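Repainting the hall, post 1

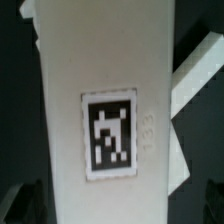 Started on the columns this morning – sanding first, then two coats. Each one has a number, and I'm keeping them readable. 133 is already pale against the cream, so I'll paint around it, and around the black and white tag next to it.

2/ Bought 300 feet of tape. Should cover it.

3/ Gray smudges get washed before any paint.

Filed under: Paint & Walls

Nantana Intarasuk: Which primer?

Hsin-yi Liao: Good luck with the edges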